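So the November numbers are in, and I've been grinning at a spreadsheet all morning (it's a low bar, I know).

Quick catch-up if you skipped the last post. I've been working on bin picking, where the arm has to get one thing at a time out of a pile of stuff it has never met. Our old grasp picker, Cakomach, scored every possible grasp by how firmly the fingers would hold. Sounds sensible! The trouble is that it fell in love with grasps it couldn't reach. It would find a gorgeous edge right up against a wall, dive in, and bump the wall with a knuckle. Over and over.

The new one is called Stilier, and the change is almost embarrassingly small. Before it scores the hold, it scores the trip down. We take the whole shape of the hand, brackets and all, and slide it along the path it would have to follow. If it's going to brush something on the way, the grasp loses points. It doesn't get thrown out completely, though. I tried that first and the arm just sat there refusing to do anything near a corner.

Training used 3,631 recorded attempts, most of them failures from the Cakomach days. I love that part. All those months of bumping into things were good for something after all!

For the test we ran 300 picks with each method, same objects, same bins, and I reshuffled by hand between rounds (my back has opinions about this). Stilier hit a wall 4 times. Cakomach hit one so often that I stopped feeling sorry for it. Speed is the catch, because the trip check adds some 317 milliseconds to every pick, and on a long run you do feel it.
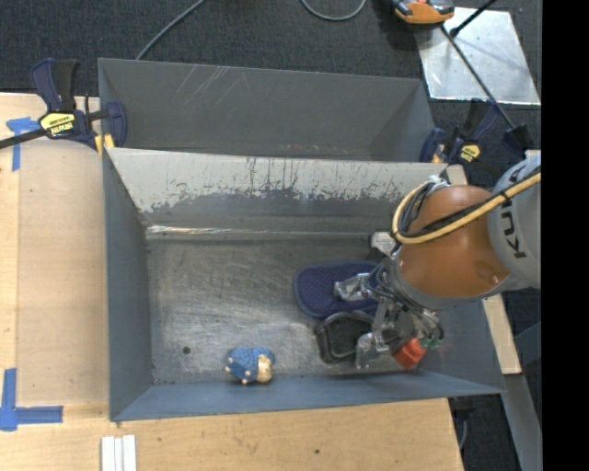 Crowding is where I expected the new scoring to fall apart. A lone object is easy to plan for, but once things sit side by side, the fingers need a gap to go down into and there may not be one. With the navy slipper-looking thing right up next to the black tray, and the red-orange block hard by the hand as well, every approach is a bit of a squeeze. The little blue toy off by itself near the wall has the opposite problem: plenty of room from its neighbors, hardly any on the wall side. Those two cases pull the score in different directions, and I had to retune the wall penalty twice before both kinds came out okay.

Next up is trying it on the Lammers set, which has a lot more flat, floppy stuff in it. I also want to see if the Sesico code can do the trip check on a coarser grid and win back some of that time. If you've done anything like this with soft objects, leave me a comment, I'd love to compare notes before I start moving everything over.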